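ホーム 記事一覧 分類 用語集 最近の更新 検索

Clistex(クリステックス)

Clistex(クリステックス)は、双腕マニピュレータの動作計画と実行監視を受け持つソフトウェア群である。卓上作業、とくに食器の配膳や持ち帰り用容器の取り扱いのように、形も硬さもばらばらな物が狭い場所に同居する作業を得意とする。左右の腕をひとつの計画問題として解きながら、実行時には腕ごとに独立した制御ループを回すという二段構えの設計が特徴で、この割り切りのよさが利用者を引きつけてきた。

名称は「衝突」と「文脈」を表す語をつないだものとされるが、初期の文書では綴りが一定せず、由来については開発者の間でも説明が分かれている。

概要

Clistexは大きく分けて、知覚、計画、実行、記録の四つの層からなる。各層はメッセージの形式だけを共有し、内部の実装には立ち入らない。知覚層を自作のものに差し替え、計画層から下だけを使う利用者も多い。

双腕ロボットのソフトウェアでは、二本の腕を一本ずつ別々に動かすだけなら話は比較的簡単である。難しくなるのは、片方が袋の口を押さえ、もう片方が中身を入れるといった、互いの位置と時刻が絡みあう場面だ。Clistexはこの絡みあいを「約束」と呼ばれるデータ構造で表す。約束には、どちらの腕が、どの物体に対して、どの時点までにどのような状態になっていなければならないかが書かれる。計画器は約束を満たす軌道の組を探し、実行器は約束が守られているかを見張る。たったこれだけの仕組みで、驚くほど多くの協調動作が書けてしまう!

歴史

前身は、Gurnnessという小さな計画ライブラリである。Gurnnessは単腕専用で、経由点を滑らかにつなぐことに特化していた。腕を二本に増やす要望が出たとき、当初は二つのGurnnessを並べて動かし、近づきすぎたら片方を止めるという単純な方法がとられた。しかしこの方法では、両腕が互いに道を譲りあったまま動かなくなる事例が頻発し、卓上作業の半ばで止まってしまうことが珍しくなかった。

そこで、両腕の関節をまとめて扱う計画器が新たに書き起こされた。これがClistexの原型で、最初の公開版は12月に出ている。公開版には計画層と簡単な実行層しかなく、物体の位置は利用者が手で与えなければならなかった。

知覚層が加わったのは次の大きな改訂で、これはNedardとの共同作業によるものである。Nedardは物体の姿勢推定を手がける開発元で、把持中の物体を追跡する部分を提供した。同じ改訂で、記録層にTzanetos形式が採用されている。現在の安定版は6月27日に公開された。

知覚層

知覚層は、カメラ画像と関節角から作業台の状態を組み立てる。出力は「卓面モデル」と呼ばれ、各物体の位置、姿勢、おおまかな形、そして確信度を持つ。

面白いのは、物体の形を最初から精密に求めようとしない点である。皿や椀のような剛体は外形を包む簡単な立体で近似し、袋や紐のような柔らかい物には「形が変わりうる領域」を割り当てる。計画器はこの領域を通れない場所としては扱わず、通ると費用のかかる場所として扱う。紙袋の持ち手がどちらに倒れるかは事前にはわからないため、禁止してしまうと解がなくなることが多いのだ。

遮蔽への対処にも工夫がある。腕や袋の後ろに隠れた物体は、見えなくなった時点で消去されるわけではなく、確信度を少しずつ下げながら卓面モデルに残る。再び見えたときには、残っていた仮説と照合される。紙コップのように同じ形の物が複数ある場合は照合を取り違えることがあり、これは長く知られた弱点である。

計画層

計画層の中心は、左右の関節をまとめた空間での標本化に基づく探索である。既定の設定では、一回の計画につき最大3000個の標本を取り、そのうち有望な経路を後段の最適化に渡す。最適化では、滑らかさ、他の物体との距離、ケーブルの曲がり具合が同時に評価される。

ケーブルを費用に含めるのはClistexの目立った特徴といえる。アームの外側に配線を沿わせた機体では、手首を何度も同じ向きに回すと配線が引っ張られ、思わぬところで物をなぎ倒す。Clistexは配線を数個の節をもつ曲線とみなし、たるみの範囲を越えそうな姿勢を避ける。正確な物理計算ではないが、計算が軽く、効果はとても大きい。

把持の計画も同じ層で行われる。候補は物体の種類ごとに用意された型から作られる。代表的な型は次のとおり。

縁つかみ 皿や椀の縁を指で挟む。皿を持ち上げるときは傾きに上限を設ける。
胴つかみ コップや瓶の側面を挟む。紙製の容器では力の上限を下げる。
上端つかみ 袋の口や持ち手の付近を挟む。つかんだ後の垂れ下がりを領域として加える。
柄つかみ フォークやナイフの柄を挟む。卓面に指先が触れることを許す。

上端つかみは、双腕作業の試験でとりわけよく使われる。袋は置いてあるときと持ち上げたときで形が大きく変わり、後ろにある物を隠してしまううえ、垂れた紐が別の物にかかることもある。知覚と計画の両方が試されるわけで、Clistexの利用者が水色の紙袋や紙コップを好んで作業台に載せるのもうなずける。

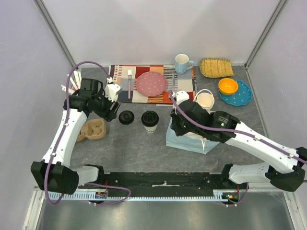
実行層

実行層は、計画された軌道を腕に送り、約束が守られているかを監視する。各腕の制御ループは200ヘルツで回り、指令値と実測値のずれを毎回調べる。ずれが閾値を越えると、まず速度を落とし、それでも収まらなければその場で保持に移る。

監視の周期は制御ループより遅く、10ヘルツである。監視器は卓面モデルの更新を受け取り、これから通る経路の上に新しい物体が現れていないかを確かめる。問題があれば計画層に再計画を依頼するが、このとき全体をやり直すことはまれで、多くは影響を受けた腕の残りの区間だけが差し替えられる。もう一方の腕は、約束に触れないかぎり動き続けてよい。片腕がためらっている間にもう片腕が黙々と仕事を進めていく様子は、見ていて実に楽しい。

約束が破れた場合の処理は、利用者が書く。既定では「待つ」「離して戻る」「止まる」の三種が用意されている。このうち「離して戻る」は、把持している物を安全に置ける場所が卓面モデルにあるときにしか選べない。

記録層とTzanetos形式

記録層は、各層の入出力を時刻付きで保存する。保存にはTzanetos形式が使われる。この形式では、画像、関節角、卓面モデル、約束の状態が別々の列として書かれ、あとから任意の時刻で切り出せる。

Tzanetos形式の強みは再生にある。記録された知覚の結果を計画層に流し込めば、実機なしで同じ判断を再現できる。計画器の変更によって動作がどう変わるかを比べるには理想的で、Clistexの回帰試験はすべてこの方法で行われている。現在の試験集には346件の記録が含まれ、配膳、片付け、袋詰め、容器への収納に分類されている。失敗した作業の記録も積極的に集められており、袋の持ち手が指に絡んだ例や、コップの蓋が滑って見失われた例などは、開発者の間で教材のように読まれている。

一方で、再生では把持の力や物体の滑りまでは再現できない。計画が正しくても実機では失敗する、という種類の問題には別の手段が必要になる。

作業の記述

利用者は、作業を短い手順書として書く。手順書には腕の指定を省くことができ、その場合はどちらの腕を使うかも計画器が決める。たとえば「皿をマットの中央に置く」「袋を開いた場所へ移す」という二つの手順が並んでいれば、計画器は両者が同時に進められるかを調べ、可能なら左右に振り分ける。

順序に意味があるときは、手順の間に約束を明示する。慣れないうちは約束を書きすぎてしまい、結果として両腕が交互にしか動かなくなることが多い。公式の手引きは、まず約束なしで計画させ、困った動きが出たところにだけ書き足すことを勧めている。

他のソフトウェアとの関係

Gurnnessは現在も保守されており、単腕の機体ではこちらを選ぶ利用者もいる。ClistexはGurnnessの経路平滑化の部分をそのまま取り込んでいるため、設定ファイルの多くは両者で共通に使える。ただし速度上限の書き方だけは異なり、移行時の誤りの原因になりやすい。

NedardはClistexとは独立に配布されている。Clistexに同梱されるのは追跡の部分のみで、物体の登録や学習を行うには別途導入が必要である。

既知の制約

透明な容器や、表面が鏡のように光る物体は、知覚層で位置がずれやすい。作業台の周囲に光沢のある金属板がある場合、映り込みを物体とみなすことがあり、作業領域の外を無視する設定が推奨される。

薄い物が重なった状態も苦手とする。敷物の上のナイフのように、背景が多色の模様になっていると輪郭が安定せず、柄つかみの候補が出ないことがある。次の改訂では、指先で軽く触れて高さを確かめる動作を計画に組み込む予定で、試験的な実装はすでに開発版に入っている。

関連項目

双腕協調制御
動作計画
把持計画
Gurnness
Tzanetos形式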